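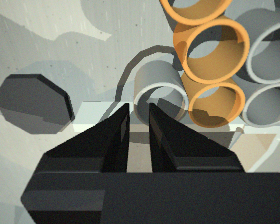

Habt ihr schon mal durch eine Papprolle gerufen? Ich mach das ständig (meine Nachbarn finden es nicht so toll) und jedes Mal klingt meine Stimme ganz anders, so ein bisschen wie aus einer Höhle!

## Warum klingt ein Rohr?

In jedem Rohr steckt Luft, auch wenn es leer aussieht. Pustet ihr schräg über den Rand, fängt diese Luft an zu zittern, ganz schnell hin und her. Das Zittern wandert bis in euer Ohr, und dann hört ihr einen Ton.

In einem langen Rohr braucht das Zittern mehr Zeit für seinen Weg, der Ton wird tief. In einem kurzen Rohr geht es flott, und es piepst. Eine Panflöte ist darum auf einer Seite lang und auf der anderen kurz.

Und die Orgel erst! Im November durfte ich bei Tsz-kin Lau in die Werkstatt, der repariert Orgeln, und in einer davon stehen 2000 Pfeifen. Die größte brummt so tief, dass ich es im Bauch gespürt habe.

## Probiert es aus

Ihr braucht 7 dicke Trinkhalme, eine Schere und Klebeband.

1. Schneidet jeden Halm 2 Zentimeter kürzer als den davor.
2. Klebt unten alle Löcher zu.
3. Legt die Halme der Größe nach nebeneinander und klebt sie zusammen.
4. Pustet oben drüber, nicht hinein!

Bei mir kam zuerst nur Gezische. Haltet die Flöte dann ein Stückchen tiefer an die Unterlippe und pustet sanfter.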